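3.2 Data collection by student teams

The dispenser task was assigned to the second cohort of the Davbridge course, which met in July in the shared workshop. Students worked in teams of two. One member carried out the demonstrations with the hand-held gripper while the other kept the written log and called out the start of each attempt. Roles were exchanged after every 70 attempts. The procedure was drafted by Rosalinda Talavera and revised by Ívar Hjaltested following a short pilot.

Teams were asked to work under the ordinary conditions of the building. Other groups continued their own projects on the same floor, and the lights were left as they were. Attempts in which the operator spoke to a teammate or shifted position were kept, provided that the log entry was complete.
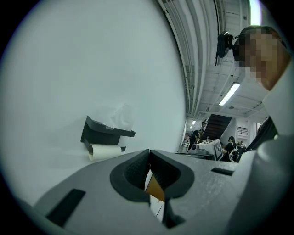 Figure 6. View from the hand-held gripper beside the wall-mounted paper dispenser, with the workshop floor in the background.

The full set contains 2571 attempts. Each was reviewed by a student from a different team, who marked it as complete, partial or void. Disagreements between the log and the reviewer were settled by the course staff - in most cases by replaying the recording at half speed. Void attempts were removed before training but remain in the archive, as several teams used them in their final reports. The grading of those reports is described in Section 5.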